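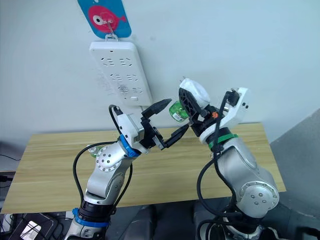
Notebook, June, start 9:40

Continued with the radiosonde comparison from the Vellitz station. The question is still the same: why the humidity from the balloon is lower than the humidity from the satellite product in the layer just above the cloud tops. Howard Ellwood gave me the new export in the morning, and it has 1,618 profiles. After removing the ones with no position, 1,315 are left. I wanted to run both decoders side by side, but for this I need more sockets at the desk. A white power strip is hanging on the wall, on the wire hook under the blue card with the red fish, and I will ask if I can take it to the receiver corner for the week. If you look for it and it is gone, it is with me.

10:25. First run with the Drikmont decoder. It reads the files without complaint, but the time stamps are in local time and the satellite files are in UTC. Last month I made the same mistake in the other direction, so I checked it twice. Corrected in the script, not in the raw files. Please do not edit the raw files.

11:10. Matched the profiles with the satellite passes. My rule was a distance under one grid cell and the nearest pass in time. With this rule 343 profiles have a good match. I hoped for more. Most of the lost ones are night launches, where the pass comes too late and the balloon has already drifted far to the east.

Dry difference is present in the matched set also. It is strongest in the thin cloud cases and almost disappears when the sky is clear. Omerović wrote in his old note that the sensor cap can ice over and then recover slowly. This would give an error after the cloud, and the sign could be wrong for us: ice on the cap should make the reading too wet. I must read the note again, maybe I understood it badly.

13:30. Tried the Zudolus correction for sensor lag. It moves the lower part of the profile in the right direction, but above the cloud it makes noise, small teeth in the curve. Smoothing over 2 levels helps a little. I do not like to smooth more, we lose the thin layers.

15:05. Howard thinks the satellite height assignment is the problem and the balloon is fine. Possible. If the cloud top is placed too low, we compare the wrong layers. He will send me the cloud heights from the other algorithm.

To do:
- repeat the matching with drift included
- plot clear and thin cloud cases separately, same axis
- ask Vellitz which sensor batch they used in winter
- copy the script to the shared folder, the version there is old

Stopped at 16:20, second decoder not started.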